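Rendez-nous les horaires au mur

9 mai 2005

La compagnie Oteo a retiré en novembre les fiches horaires affichées aux arrêts de la ligne 13. À leur place, un autocollant donne un numéro de téléphone et une adresse Internet. On nous a expliqué que le papier se périme, qu'il coûte cher à remplacer et que les voyageurs préfèrent l'information en temps réel. Je prends cette ligne matin et soir et je pense que c'est une erreur.

Une fiche horaire se lit en trois secondes. Elle se lit sans appareil, sans abonnement, avec des gants, par quelqu'un qui parle mal le français. Elle montre la journée entière, et on voit d'un coup d'œil que le service s'espace après dix-neuf heures ou que le dernier bus part plus tôt qu'on ne le croyait. Le serveur vocal ne donne que les deux prochains passages, après un menu assez long. Pour savoir comment rentrer le soir, il faut rappeler le soir.

L'appel coûte le prix d'une communication locale depuis un poste fixe. À l'arrêt Ghaffari, personne n'a de poste fixe sous la main. Depuis un portable, c'est plus cher, et une partie des gens qui attendent là n'ont pas de portable du tout. Ils demandent au voisin ou ils attendent.

Reste l'argument de l'argent. Oteo annonce une économie de 1 356 euros par an sur l'impression et la pose. Je ne conteste pas le chiffre. Pour 47 arrêts, cela fait moins de trente euros par arrêt et par an, soit à peu de chose près le prix de l'abonnement mensuel d'un seul voyageur. La compagnie a d'ailleurs trouvé de quoi repeindre ses véhicules le même hiver.

Je reconnais que les anciennes fiches étaient souvent en mauvais état. Celle de la place Sostavo a affiché les horaires d'été jusqu'à la Toussaint — j'ai raté deux correspondances à cause d'elle. Mais une fiche mal tenue appelle une fiche mieux tenue. Le réseau change ses horaires deux fois par an. Deux tournées de pose suffisent, et les agents passent déjà aux arrêts pour vider les corbeilles. 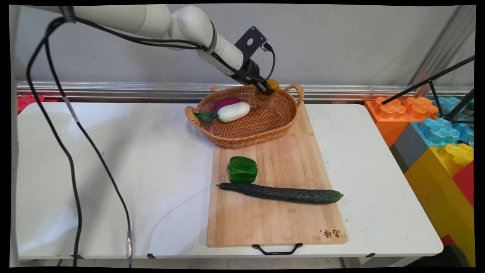

Faut-il choisir entre le papier et le téléphone ? Les deux peuvent cohabiter : le serveur vocal rend service les jours de grève ou de neige, la fiche rend service tous les autres jours.

Je demande donc qu'Oteo remette les fiches avant la rentrée, en commençant par les arrêts sans abri et par ceux où le bus passe moins d'une fois par heure. C'est là qu'une erreur de cinq minutes se paie le plus cher. Qu'on les imprime en gros caractères, avec la date de validité en haut — elle était jusqu'ici en bas, derrière le cadre métallique, et il fallait se baisser pour la lire.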